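Laundry Sorting and Folding in Shared Housing
Student project report, Kernby
Jonatan Amundsen
02/10/2020

4. Method

The 12 residents of the Tredville house share one laundry room and one folding table. Before the project, clean clothes were usually left in a pile on the table until the owner came for them. I wanted to find out if a fixed folding order would shorten the time the table was in use.

Each load was emptied onto the table in one heap and pushed to a corner, so the rest of the surface stayed free. Large items were folded first, then shirts, then small things. Sweatshirts were laid face down with the sleeves folded in, and the hem was brought up to the collar. Time was taken with a kitchen timer from the first item to the last.

5. Results

I logged 17 loads and 216 items. Loads folded in the fixed order took six minutes less on average than loads folded in no order. Most of the difference came from the sweatshirts. They twist around other clothes, and when they were left for last they had to be moved out of the way several times.

A tablecloth with a printed grid helped more than I expected. The lines gave an edge to line up the hems with, and the finished stacks came out closer to the same width.

6. Problems

Socks were left out of the count after the first week — too many had no match. Two residents also stopped filling in the log in April, so their loads are missing from the results. A later project should use one person for all the timing.

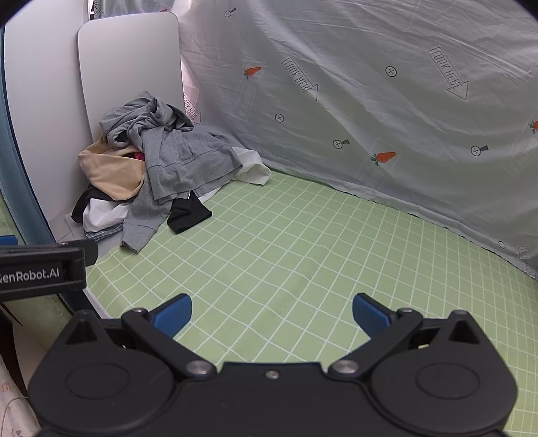 Figure 6. Unfolded clothes in the corner of the table, gray sweatshirt on top.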